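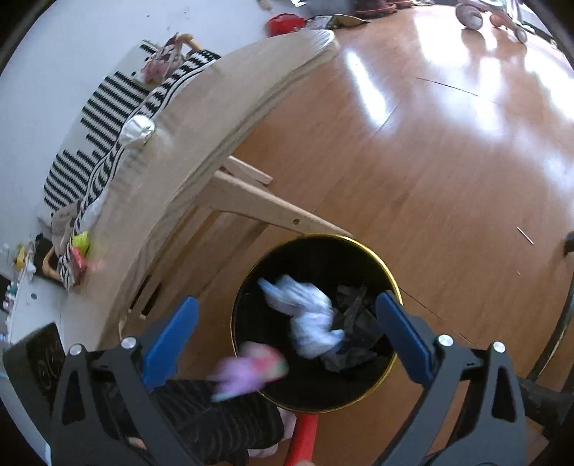
Six months with the Misstead small-parts carousel

7/17/23

I run the parts room for a little sewing machine and small appliance repair business, and if you've ever done that kind of work you know what the real enemy is. Screws. Screws and springs and bobbin cases and those teeny circlips that fly off into another dimension the second you look away. For years we kept all of it in plastic drawer cabinets screwed to the wall, 255 drawers in all, and I could tell you what was in maybe half of them without opening one.

So in December we finally bought a powered carousel, the Misstead benchtop-height one with the ten shelves (they call them carriers, I call them shelves, sorry). It goes round and round like a rotisserie chicken, you push a number, and the shelf you want stops at the opening. I'd wanted one ever since I did a summer in a hospital supply department that had the full-size kind, two floors tall, and I used to call up shelves just to watch them go by.

What it cost and what came with it

Ours was $2734 delivered, with the basic keypad. There's a version with a touchscreen and a stock-counting program, made by an outfit called Trinex, and it's a good chunk more. We skipped it. My partner in the business, Jerome Lagman, does all our ordering in a spreadsheet he's been fiddling with forever, and I wasn't about to take that away from him!

In the box (well, on the pallet) you get the cabinet, the ten carriers, a bag of clip-in dividers, the keypad on a curly cord, two keys, and a manual. The manual is fine. The wiring page is great and the page about loading is one paragraph long, which is backwards if you ask me, but more on that in a minute.

Getting it in

Measure your door. Then measure it again with the door open, and look at where the knob ends up. Ours cleared, but only after Jericho Dagdag, who was delivering that day with his dad Dindo, took the side panels off and walked the thing in at an angle. They were so patient with me. I must have said "careful of the light switch" a hundred times.

It runs off a normal outlet, no electrician. It does have to be dead level though. There are four screw feet, and I spent most of an evening on my stomach with a flashlight turning them a quarter turn at a time. If it's off, the thing tells you: you get a ticking noise on the way round, kind of like a bicycle with a card in the spokes. Once I got the back left foot right the ticking stopped and it hasn't come back.

Loading it up

OK so, the loading. The manual says to "distribute weight evenly" and leaves you there. I did what any normal person would do and started at shelf 1 and filled it, then shelf 2, then shelf 3, and by the time I'd put all the motor brushes and foot pedals on shelf 4, the machine threw a fault light and refused to move. Too heavy on one side. I had to crank it round by hand (there's a little handle clipped inside the front panel, took me ages to find) and unload the lot.

What you want to do is fill opposites. Put something on 1, then put something close to it in weight on 6. Then 2 and 7, and so on. Each carrier is rated for 80 pounds, which sounds like plenty until you start putting pedals on there. I moved the pedals to an ordinary shelf in the end and gave the carousel over to things that fit in your palm.

The dividers are my favorite part of the whole machine. They clip in anywhere along the carrier and they really grip, so you can make a skinny slot for needles right beside a wide one for belts. I wish there had been twice as many in the bag. You can buy more, but they come in a pack sized for one carrier and it adds up. Maricel Panganiban, who used to run the parts counter at the vacuum place across town, told me she cuts hers from old cutting boards and they work just as well. I haven't tried it yet.

Using it every day

I love it. I'll just say that. I push 7, I wait a few seconds, and there are my feed dogs, at elbow height, with a light on them. My shoulders have quit complaining about the top row of drawers and I've given away the step stool.

It's quieter than I expected too. There's a hum and a soft clunk when it stops. I can take a phone call standing next to it. The light strip over the opening is bright enough to read the numbers on a bobbin case, though it does have that bluish tint that makes brass and steel look alike, so I still carry screws over to the window if I'm matching a finish.

The keypad is the weak spot. The buttons are stiff and there's no beep, so half the time I push again to be sure, and if you push twice it sometimes takes it as a two-digit number and sits there thinking. You hit Clear and start over. Small thing, but I do it several times a day and I grumble each time.

Also, the opening has a safety beam, as it should. It is very, very sensitive. A dangling sleeve will stop it. So will a paper tag hanging off a shelf. I had to go round and tuck in every one of my labels, and then re-tuck the ones Jerome had untucked.

Service

We had one call-out, in the spring, for a belt that had started to squeak. Misstead sent a fellow named Teodoro Layug and he had it sorted before lunch. He showed me how to check the belt tension myself (push on it with a thumb, it should give the width of a pencil), and he told me to vacuum the bottom tray every month. I'd never have thought to look down there. I found circlips. So many circlips!

Did I look at others?

I did. Qian makes one that's a bit deeper, and the keypad is nicer, but it needed a taller ceiling than ours. Betedby has a hand-cranked one for a lot less money, and for a home workshop I'd look hard at that. I tried it at a dealer's and the crank was smooth. Loaded up all day long, though, I think my wrist would have had words with me.

The short version for people who scroll

Good: the dividers, the height, the light, the noise level, the service.

Not so good: that keypad, the skimpy loading instructions, the price of extra dividers.

Four stars out of five from me. If they put a beep on the buttons I'd give it the other one. I'm doing a separate post on how I labeled the shelves, as a few of you asked about the color tabs, so leave me a comment if there's something you want me to cover in it.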